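Watering by Weight
9/26/24

The head grower at Zotbridge, a wholesale nursery for indoor foliage, stopped watering by calendar in July. "A fixed schedule ignores light levels," she said. "We weigh the pots."

Her threshold is a 30 percent loss from saturated weight – less for ferns.
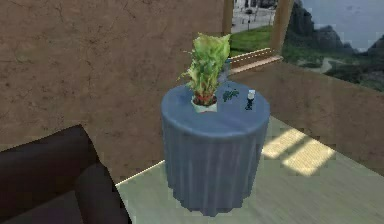 Home growers can use a kitchen scale, she said, and should recalibrate after 2 months. "The plant gains mass. The old number drifts." Asked about moisture probes, she was brief. "In coarse mix they read air." Zotbridge retired its last 11 this year.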